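Memory stick amnesty

Quick one, kettle's on. Finally had a go at the pile of USB sticks that's been following me since the Closeck flat. No labels on any of them, obviously. Past me thought she'd remember.

Tipped a few out to see what was what. The swivel ones are my favourites -- no cap to lose. The red-orange one has a loop for a keyring, never once been on a keyring.

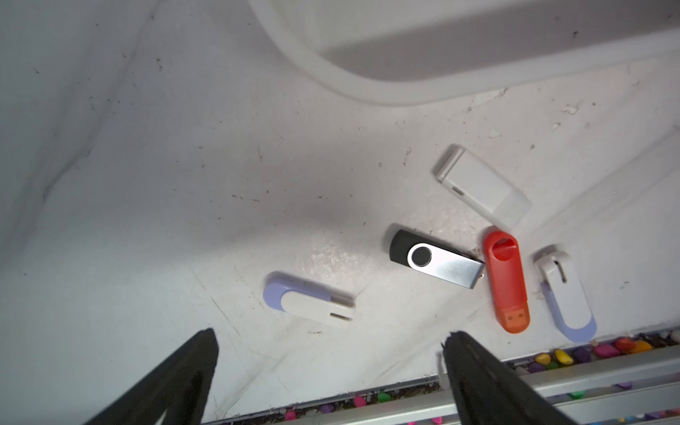
The lavender ones are a pair, more or less.

Plugged them into the old laptop one at a time. Very slow. One had 674 photos on it, nearly all from the Kitham trip, nearly all of the same hill. Another had my Quintero course notes and a CV I'd rather not talk about. Copied the lot on to the big drive, then wiped the sticks. Should of done it in April when I first said I would.

New rule: small stuff lives in the white tray. If it doesn't fit in the tray it doesn't stay on the table. The marbley top shows every crumb so it's worth keeping it clear, and there's the wire basket rack on the wall for whatever's left over.
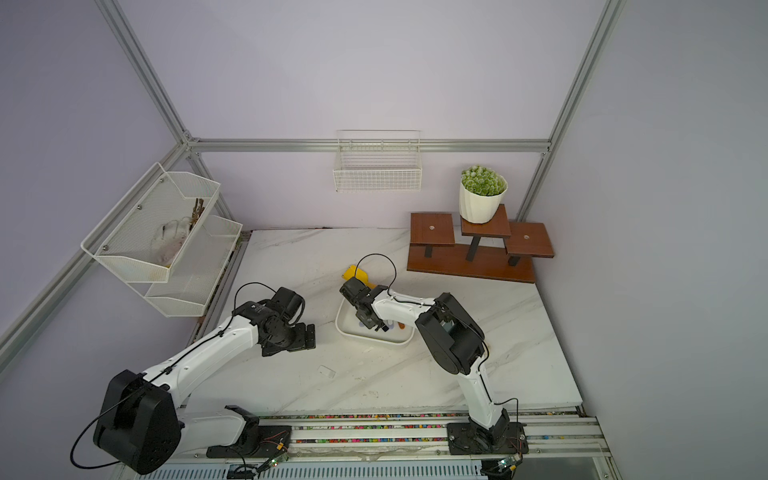 Tray in the middle, yellow thing still waiting for a home.

Then the bits. There are always bits. Little white L-shaped piece of plastic, for one -- no idea what it belongs too. Kept it, in case. Also the surface wants a proper wipe, scratches and specks all over. 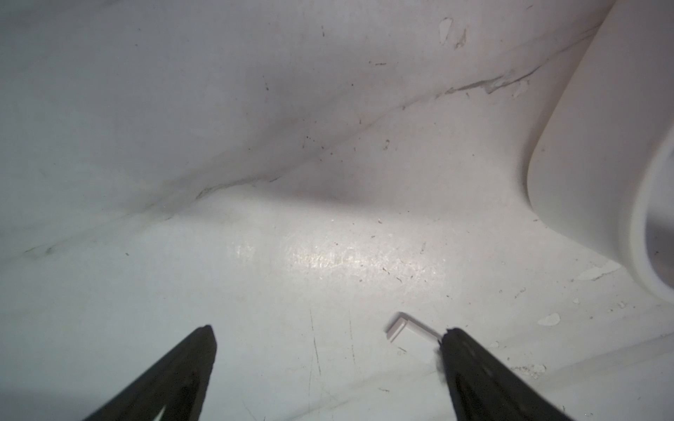
Still to do

Labels. Proper ones, not masking tape. Then the cables drawer, which I'm dreading. More when I've found the label maker.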